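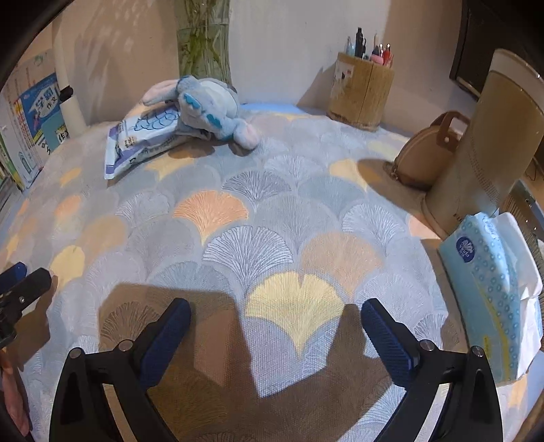
The ginkgo-print tablecloth in the sun, with the plush toy lying toward the back.

Kazue Kobori picked this cloth for the side table in June, and it has stayed on since. The fans are pale grey, white, light blue, peach and yellow, which goes well with the beige wall. The glass vase holds whatever stems she cuts that week — usually greens. The wooden pen holder came from a craft market in Vrettos and cost 200 at the time. Its label is peeling, and she has left it on.

More tables from the same house will be added to this page as Haruto Iwasaki sorts the rest of the set.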